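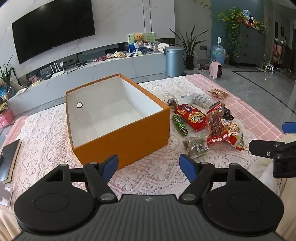 Lorenz Mayrhofer says the box always comes before the food. He has packed snack boxes at home in Wultdale for five years, first for his two nieces at college and now for anyone in the family who has moved away, and he has opinions about the order of things.

"People buy the snacks first and then go looking for something to put them in," he says. "Then they end up with a carton that's twice too big and a lot of newspaper."

His own habit is to stand the open box on the bed, on top of a tablecloth, and put everything he has bought next to it in one heap. He doesn't sort the heap. He wants to see the tubes and the big bags together with the small clear packets before anything goes in, and a bed gives him more space than the kitchen table.

The tubes go first. They don't bend, so they get a wall of the box to themselves. The big bags are next, standing up if they will stand. "A big bag is mostly air," Mayrhofer says. "You can lean on it a little, but you can't put anything with a corner on it." Nuts, candies and crackers in small packets are kept for the end and pushed into whatever gaps are left.

Meat strips took him longer to work out. He used to lay them flat on the bottom, until a box to Kneath arrived with the crackers above them in crumbs. Now they go upright along the side. Anything spicy is kept away from the sweets, even when both are sealed – his sister once complained that the candy smelled of chili, and he has not argued with her since.

He likes a stiff box with a lid, and he reuses them. One has been to Istidach and back 3 times, with a different name taped on it each trip. The lid should close without being pressed. If it has to be held down, he takes out a bag and eats it.

He spends around 18 dollars on a box, before postage. Most of it comes from Zultetti, a small grocery near the bus station that sells snacks loose by weight as well as in packets. He avoids chocolate from June on and never sends anything in glass.

Does he put in a letter? "A list," he says. "What's in there and what to eat first." He writes it in a notebook while he packs, tears the page out and lays it on top. The dates on the small clear bags are the ones he copies down, as the print rubs off easily.

December is his busy month. Last year he sent five boxes in one week and ran out of tape on the fourth. This year he plans to start earlier, and he has already asked his nieces which flavors they are tired of. The older one wants no more crackers. The younger one wants only crackers, so hers will need a deeper box.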